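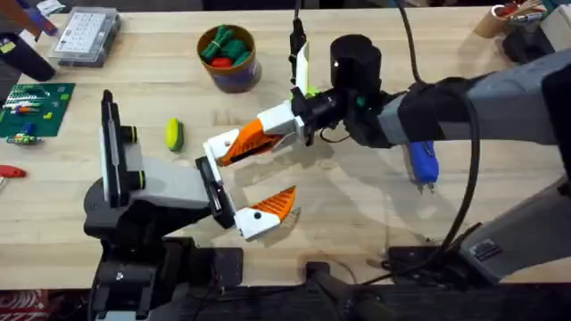 Nikau双臂工作台是一种以两条台式机械臂相对布置、共用一个木制台面的小型操作单元，由Jedlow工坊组装，用于小件取放、整理和双手配合类作业。该单元没有围栏和输送装置，日常工作量主要集中在夹指维护、零位校准和线缆检查三方面。本条目叙述其安装、校准、保养与常见故障的处理。

概述

工作台由台面、左臂、右臂、控制盒和固定相机组成。两臂的基座分别装在台面两侧，臂身向中间伸出，夹爪在台面中部会合。中部两臂均可到达的范围称为公共区，外侧只有单臂可到达的范围称为单侧区。双手配合的动作，例如一侧持物、另一侧拧转，只能在公共区内完成。

夹爪采用双色夹指：指身为白色，指尖为橙色，带齿。指身与指尖为两个零件，指尖属于易损件，可单独更换。橙色在浅色木面上对比明显，操作者和相机都容易判断指尖位置。夹指型号名为Bite，由Brikesix供货，左右臂通用。

台面

台面为浅色拼接木料，前沿下方留有安装支架的位置。木料的优点是可以直接用夹具固定基座，受到指尖磕碰时不易损伤夹指；缺点是随湿度变形，基座压紧力会逐渐下降。Jedlow的维护手册要求在换季时重新检查台面平整度，南北朝向的窗边工位尤其如此。

台面不得涂亮光漆。反光会使固定相机丢失夹指边缘，表现为指尖位置在连续图像中跳动。局部修补后应打磨至哑光，再用干布擦净。

安装

安装顺序为先基座，后臂身，最后夹爪和线缆。

基座贴近台面外侧边缘放置，以夹具或螺栓固定。两基座中心线之间的距离以两臂半伸时指尖能在中部相遇为准。距离过大，公共区变窄；距离过小，两臂腕部在作业中容易相碰。固定后用手推臂身根部，基座不应有可感觉的位移。

臂身装好后，在断电状态下逐个转动关节，确认没有卡滞。腕部电机的外壳突出于腕座之外，转动腕关节时应留意它与前臂线缆之间的间隙。

线缆从控制盒引出，沿前臂走线，在肘部和腕部各留一段弧形余量。余量不足时，前臂伸直会拉扯接头；余量过大时，线缆下垂，可能扫到台面上的物件。腕部的细线单独向上引出，不与电源线捆扎在一起。

校准

校准分为零位校准和对指校准两步。

零位校准时，操作者将每条臂摆到机械限位，由控制程序记录各关节的读数。更换任何一个关节电机之后都必须重做。读数与上次记录相差超过19个计数时，应先检查该关节的输出盘螺钉，不要直接覆盖旧值。

对指校准用于统一两臂的坐标。操作者令左右夹指在公共区内相互接近，指尖之间保留一张卡片的间隙，记录此时两臂的位姿；随后在公共区的左前、右前、左后、右后四处重复。若某一处的偏差明显大于其余各处，多为基座倾斜或台面局部变形，应在机械上排除后再校准，不宜用软件补偿。

对指过程中速度上限设为额定值的50%以下。齿形指尖相互咬合后若继续施力，最先受损的是指身与指尖的连接处。

夹指更换

指尖齿面磨平、开裂或颜色发白时应予更换。步骤如下：

一、将该臂移至单侧区，夹爪张开，切断该臂电源。
二、旋下指身上的紧固螺钉，沿指身方向抽出旧指尖。
三、清除接合面上的碎屑，装入新指尖，齿面朝向对侧夹指。
四、旋紧螺钉，手动闭合夹爪，检查两侧齿面是否对齐。
五、通电，重做该臂的对指校准。

Subbarao Iyer在其维护笔记中建议左右臂的指尖同时更换。新旧指尖混用时，两侧摩擦力不同，交接物件时常出现一侧先滑脱的情况。该做法后来写入Jedlow的手册，但仍有工位为节省备件而单侧更换，并在记录表中注明。

日常保养

每班开始前检查基座紧固、线缆走向和急停按钮。每周用干刷清理夹指齿缝，用酒精棉擦拭指身。关节不加油，出厂润滑脂在规定寿命内不需补充。

累计运行696小时后进行一次全面检查，内容包括拆下腕座、测量各关节间隙、更换扎带，以及复核臂身标签上的编号与档案是否一致。标签脱落的臂不得继续使用原有校准文件，应按新臂重新建档。

相机一般不需拆动。镜头每周用气吹清洁，支架螺钉每月检查。相机位置一旦改变，之前的标定即告失效。

作业用物件的摆放

台面上可放置杯子、海绵、零件盒、电路板等小件，既是操作对象，也用于检验抓取效果。较高的物件应放在远离操作者的一侧，以免遮挡相机；软质物件可放在公共区内，夹指误碰时不会造成损坏。裸露的电路板宜放在单侧区，操作前确认其未通电。带小格的零件盒应靠后角放置，取件时只使用一条臂，另一条臂退回待机位。

整理台面时两臂须处于保持状态或断电状态。断电后臂身会因自重下落，应先用手托住前臂。

常见故障

夹爪闭合不到位。多由齿缝积屑或指尖装反引起。清理后仍不到位的，检查夹爪电机的电流读数；读数偏高而行程不足，说明传动部分受阻，需拆下腕座检查。

前臂抖动。先检查肘部输出盘螺钉，再检查线缆是否在某一姿态下绷紧。两者均正常时，可适当降低该关节的位置增益。

通信中断。常见于腕部反复扭转之后。逐段弯折线缆，找到中断的位置，更换整根线，不做接线处理。Jedlow统计的79次停机记录中，约半数与腕部线缆或接头有关。

两臂位置偏移。若左右臂朝同一方向偏移，应怀疑相机移动；若只有一臂偏移，应检查该臂基座。

关节过热。长时间举臂待机是主要原因。待机位应设为臂身收拢、前臂有支承的姿态。

版本

现行手册的首版日期为2018年1月29日，其中只规定了单臂校准的方法。同年4月的修订加入了对指校准一节，并把夹指由整体式改为指尖可拆式。早期的整体式夹指仍可安装，但磨损后须整根报废，Brikesix已不再供应该规格的备件。

参见

对指校准
Bite夹指
台式机械臂
末端执行器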